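Workspace and Furniture: Course Handout
Unit 4: Choosing, setting up and looking after a desk
Tutor: Ginette Melnyk

Bring this handout to the Saturday session. We will work through sections 1 to 4 in the morning and do the measuring exercise after the break. Sections 5 and 6 are for reading at home.

1. What a desk has to do

A desk holds things at a height where the arms can work. Everything else (drawers, cable holes, shelves over the top) is extra, and in small rooms the extras often get in the way. Before looking at any catalogue, write down what will stand on the desk on a normal day. Include the lamp, the cup and the pile of post. Then write down what the person does there. Typing, handwriting, drawing and sewing all ask for different heights and depths.

In Unit 3 we looked at Nassoro Kariuki's survey of home offices. Most people in it had bought the desk first and the chair second. We recommend the other way round. A chair can be tried in a shop in five minutes, and once you know how high you sit, the desk height follows from it.

2. Height

Sit with both feet flat on the floor and let the upper arms hang. Bend the elbows to a right angle. The underside of the forearm should be level with the desk top or slightly above it. If the shoulders lift, the desk is too high. If the back rounds, it is too low or too far away.

The right angle at the elbow, 90 degrees, is a starting point. Shabani Athumani's notes on sewing rooms, handed out in Unit 2, show that people who work with a machine often prefer the surface a little lower. People who draw often prefer it higher, or tilted.

With a fixed desk that is too high, raise the chair and add a footrest. With a fixed desk that is too low, put blocks under the legs. Blocks must have a recess for the foot to sit in. Do not use books.

Adjustable frames come in three kinds: pin and hole, crank, and motor. Pin and hole is cheap and strong but needs two people to change. Crank is slow. Motor is quick, costs more, and needs a socket within reach of the cable at the highest setting as well as the lowest. Students forget this every year, so check it in the exercise.

3. Depth and width

Depth decides how far away the screen can stand. A screen should be at arm's length, give or take, and a shallow desk pushes it too close. If the room will only take a shallow top, fit the screen on a wall bracket.

Width is easier. Put your main task in the middle, with the things you reach for often on your stronger side and the things you seldom touch at the far end. Most wide desks end up with a dead corner where paper collects. That is fine if it is planned for.

4. Legs and frames

Four-leg desks are simple and stand well, but the corner legs stop a chair from sliding sideways. Trestles are easy to move and tend to wobble if the floor is uneven. Column frames, with an upright on a foot bar, leave more room at the front for the knees. The foot bar runs from front to back, so check that it does not meet the skirting board before the desk reaches the wall.

Test for sway by placing a full glass of water at the front edge and typing hard for a minute. Some movement in the water is normal. If it spills, tighten the bolts where the frame meets the top and try again.

Load is given by the maker for the whole top, spread evenly. A heavy thing standing at one end is a different case. In the workshop we use the old Vidholm frame to show what happens when weight is moved outwards from the column.

Prices in our teaching examples are in Dullau, the made-up currency from the Unit 1 budget sheet. The three budgets are as follows.

Budget A: 200, second-hand fixed desk only
Budget B: 3000, new desk with crank frame and basic chair
Budget C: 4000, new desk with motor frame and basic chair

Work out what is left for lighting in each case before you choose. Students on Budget A should read Gitau Koech's page on second-hand buying, which covers loose screws, swollen edges and how to smell for damp.

Supplementary reading: Edges, surfaces and care

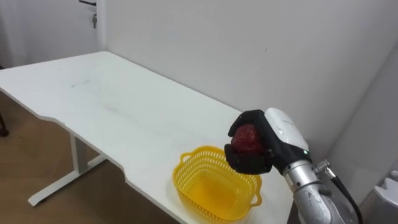 Reading time: 3 minutes

5. The shape of the front edge

Many work desks have a front edge that is not straight. A shallow curve inwards lets the sitter come closer to the middle of the top, with a little more surface at either side for the forearms. It suits people who stay in one place. It suits people less if two of them share the desk, as only one can have the curve.

A curved edge also makes the desk harder to fit into a row. Measure the depth at the deepest point when planning the room and at the shallowest point when planning the screen. Mark both on your drawing.

6. Surfaces and cleaning

White tops make a room lighter and show every mark. Matt white reflects less lamp light than gloss, and grey scuffs from laptop feet and box corners are common on it. Before rubbing at a mark, find out whether it lies on the surface or has gone through it. Draw a fingernail across it lightly. If the nail catches, the mark is a scratch and cleaning will not remove it.

For everyday dirt use a soft cloth, warm water and a drop of washing-up liquid. Wipe again with clean water and dry. Dark streaks from rubber or pencil often come off with a plain white eraser. Avoid scouring powder, which leaves a dull patch.

Solid wood tops need a different routine and are covered in Unit 5 with Rosalinda Samonte. Do not oil a top until you know what it is finished with.

Under the desk, sweep once a week. Grit beneath a foot bar will scratch a wooden floor whenever the desk is shifted, so lift the desk to move it and put felt under the feet. Replace the felt when it has gone hard.

Exercise for the session

Work in pairs. Measure your partner's elbow height when seated, then set one of the adjustable desks to match. Note the height of the top, the depth at the front edge (two readings if it is curved) and the distance to the nearest socket. Swap over. Hand in one sheet per pair with both names on it.

Bring a tape measure, a pencil and the shoes you normally wear when working.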